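The Candy Sorter of Flollidance

Last updated: Sunday, 7:40 p.m.

The shop is on the wrong side of the canal in Flollidance, between a key cutter and a place that used to be a bank. There is no sign over the door. There was one, the owner says, but it fell off in a storm and business went up, so she left it where it landed, which is behind the bins.

She sells mixed candy by the box, and only by the box. You can't come in and buy four caramels. People try. "I had a man offer me a twenty for a single plum chew," she says. "I told him to go buy a box and give the rest to somebody he owed an apology."

She agreed to talk on two conditions: that I keep her name out of it, and that I pack a box while we talked. "You'll ask better questions if your hands are busy," she said. I can report that I asked worse questions, and that my first box had to be emptied out and started again.

The work is simpler than I expected and harder than it looks. The candy arrives by the sack from Henriques, the wholesaler upriver, one flavor to a sack. It leaves in plain brown cardboard boxes, mixed. In between, someone has to do the mixing, and she has opinions on how.

"You can't pour," she says. "Everyone wants to pour. You pour, and all the small ones go straight to the bottom and the big ones sit on top like they paid for the view. Then the customer eats down through the toffees for a week and hits a layer of nothing but mint. I've had letters about that."

She has kept one of the letters. It's taped inside the cupboard where the tape is kept. It runs to 2 pages, and it uses the word "ambush."

So each piece goes in by itself. A standard box holds 269. I asked where the number came from, hoping for some old family rule. "That's how many fit," she said.

The order matters as well. Hard candies go down first, because they can stand being sat on. Anything soft goes in the upper half. Anything in a shiny wrapper goes close to the top, and here she gets a little defensive.

"It's not a trick. It's manners. You open a box, you want something to look back at you. I'm not hiding bad ones underneath. There are no bad ones underneath. There's licorice underneath, and some people like licorice."

Does she?

"No."

She started in the trade at Wandik, a candy counter two towns over, where she spent her first winter checking seals. Those little zigzag edges on a wrapper are the first thing she looks at, even now, and she does it at weddings. A seal that has opened means a piece that has gone stale or is about to. She holds it up by the middle, glances at one end, then the other, and puts it down, and the whole thing takes less time than it takes me to find the end of a roll of tape. On the afternoon I visited she had thrown out 13 pieces, and she knew which sack each had come from.

"Henriques will say it's the driver. The driver will say it's the road. I just write it on the invoice."

The gloves are another subject on which she can be left to run. She has tried rubber (too sweaty), thin plastic (they come off in the toffee), and a pair of leather ones she was given by a relative and wore for one day to be polite. She settled on knitted. They let you feel the corners of the wrapper, and they can go in the wash. There is usually a row of them drying on the radiator, fingers down, like a small discouraged audience.

I asked about her biggest order. It came from Narken, the resort on the lake, which wanted 727 boxes for its guests' pillows and had not understood how large a box was. "They'd pictured something you could hold in your palm. I sent a sample. There was a long pause on the phone." They took them anyway, and put them on the luggage racks. She heard afterward that one guest had mistaken his for a delivery and sent it back.

Does she ever get tired of it?

"Of candy, yes, a long time ago. I have a pear for dessert. Of the boxes, no. You get to the last few and there's a gap in one corner, and you've got to decide what goes in it. Something green, usually. People leave the green ones till last and then they're glad."

By then I had finished my second attempt. She turned it a little on the table, looked in, and moved two pieces from one end to the other. I asked what had been wrong with them.

"Nothing," she said. "They were next to their friends."

She let me keep the box, at full price. I have been through the top third of it since, and the corners have held up well. There is licorice underneath.

Comments (4)

plumchew_widow: I have bought from this shop for years and she has never once let me pack my own. Feeling a bit hurt.

Dock Street: The sign is still behind the bins. I can confirm this as I park there.

toffeefirst: She's right about pouring. We poured ours for the school fair and the bottom of the bucket was all mint.

licorice4ever: Please tell her some of us start at the bottom.

Contact the editor | Copyright Flollidance Weekender, all rights reserved | Back to top

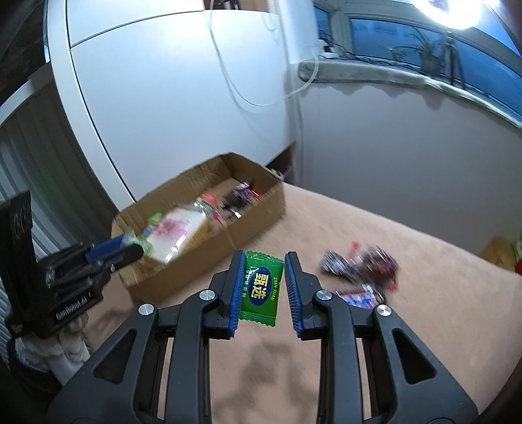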